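Comparing end effectors in simulation
Reading time: 2 min

Try a hand and a gripper on the same table before buying either. Groceries make good test items — a soup can, a tuna can, a mustard bottle.
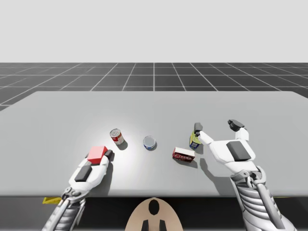
Run 500 grasps per side with lighting fixed. Log slips separately from misses.

1. Check the wrist view with the fingers open. Both pads should sit level.
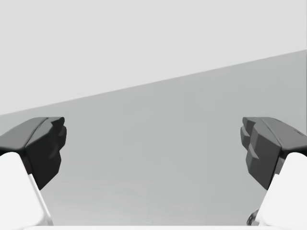

2. Tilt the wrist and look again. Small items low in the view need a slower approach.
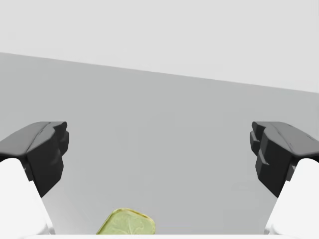 Tapsell used 5 tilt settings; 7 added nothing.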